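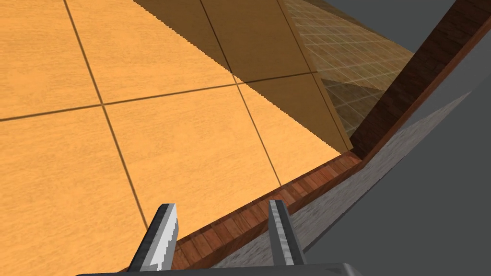 5. How much of the saving is real?

The case for just-in-time arrival is easy to state. A bulk carrier that races to a port and then sits at anchor has burned fuel for nothing. If the terminal can tell the ship early enough when the berth will be free, the master can slow down, arrive when needed, and skip the anchorage. On paper everyone gains. The trial at the port of Eltitz has been cited often as proof that this works outside the simulator, and we began our review expecting to agree with it. We now think the evidence supports a much smaller claim.

The trial covered 900 calls by dry bulk ships at the Stenon terminal. Arrival advice came from a scheduling product, Amix, which takes berth plans from the terminal and sends each ship a requested time of arrival. The trial report gives a clear drop in hours spent at anchor and turns that drop into tons of fuel. Three things trouble us about the steps in between.

The first is the baseline. Hours at anchor during the trial are compared with hours at anchor in the year before. That earlier year included the rebuilding of one of the terminal's two unloading berths, work that ran until March and pushed many ships into line behind the berth that stayed open. Any plan at all, or no plan, would have looked good next to it. The report mentions the construction in a footnote and says the effect was "taken into account," with no word on how. We asked for the monthly waiting times and were given yearly averages. When we set aside the ships that arrived while the berth was closed, using the port's own movement log, the drop in waiting that remained was less than half of the published one.

A defender of the trial might answer that half a saving is still worth having. We agree, if it is a saving. But the log can only show that ships waited less. It cannot show why, and traffic at Eltitz was also lighter during the trial, as the grain season started late that year.
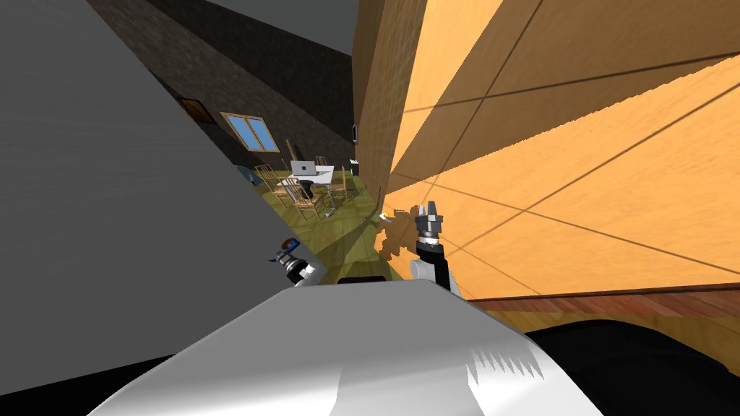
The second trouble is compliance. Sending a requested time is one thing, and a master slowing down to meet it is another. Under most voyage charters the ship is bound to proceed with reasonable speed, and a master who drifts along at the terminal's request may be in breach unless the charterer has agreed in writing. There is also demurrage to think of. An owner who expects to be paid for waiting has little reason to give up a place in line, and under the first-come rule that Eltitz kept in force throughout the trial, arriving early still counted for something. The report treats a request as followed if the ship arrived within 2 hours of the requested time. That test is weak. A ship that kept full speed and happened to be due then passes it, and so does a ship that was late for reasons of weather.

We were able to check this for one operator only. Kuster, which runs a small fleet of handysize ships on the route, let us see noon reports for 40 voyages counted as compliant in the trial. In most of them the reported speed changed very little after the request came in. Several ships slowed only on the last day, too late to save much. A few did slow early and hold it, and on those voyages the daily fuel figures fell much as theory says they should. So the mechanism is sound where it is used. What we doubt is how often it was used.

We should be plain about the limits of our own check. Kuster's ships are older than the average caller at the terminal and may be less able to run well at low load. The company chose which voyages to show us. Noon reports are filled in by busy officers and are known to be rounded, tidied, and now and then copied forward from the day before. None of this gives us a firm figure to put in place of the published one. It does suggest that the published one should not be carried to other ports without much better records -- records that somebody other than the software seller has looked at.

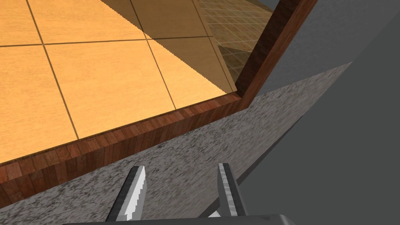

The third trouble is the fuel model. The report does not use measured fuel at any point. It takes the reduction in anchor hours, assumes that each hour was spread evenly over the final part of the passage as slower steaming, and applies a cube law to the resulting speed. The cube law is a fair rule of thumb near design speed in calm water. It gets less reliable as the ship slows, when auxiliary engines and boilers take a larger share of the total, and it says nothing about a fouled hull in a head sea. Applied to a ship already steaming slowly to save money, which describes a good part of the bulk fleet in a weak market, it will promise savings that the engine room cannot deliver.

The report's chart of savings by ship size (its Figure 3) makes the problem worse. The bars are scaled to the best month, which is set at 100, so the reader sees how the months and size classes compare with one another and never how large the effect is. There are no error bars. We tried to rebuild the chart from the tables in the appendix and could match the ranking of the size classes but none of the heights. A request for the worksheet, sent to the trial office on 18th October, had brought no reply when this paper was submitted.

Something should also be said about who gains when it does work. The fuel bill on a voyage charter falls on the owner, on a time charter on the charterer, and the waiting costs may fall on neither. The trial pooled all of these cases. A scheme that saves fuel for one party by taking demurrage from another has moved money around, and the report's claim of shared benefit rests on a short survey of terminal customers in which shipowners made up a small minority. Crews were not asked. For them a day at anchor is often the one day with enough hands free for maintenance and rest, and replacing it with an extra day under way is a change in working conditions that deserves at least a question on a form.

A better trial would not be hard to design. Requests could be sent to some ships and held back from others, picked by lot, with the first-come rule suspended for both groups. Fuel flow could be read from meters on board wherever these are fitted. The terminal could publish its berth forecasts as they stood when sent, so that late changes are visible; we found several in the movement log where the berth time moved after the ship had already slowed, leaving it to speed up again for the last stretch. Until something like this is done, we would treat the Eltitz result as showing that a terminal and a fleet can exchange arrival times reliably, and leave the fuel figure out of port planning documents altogether.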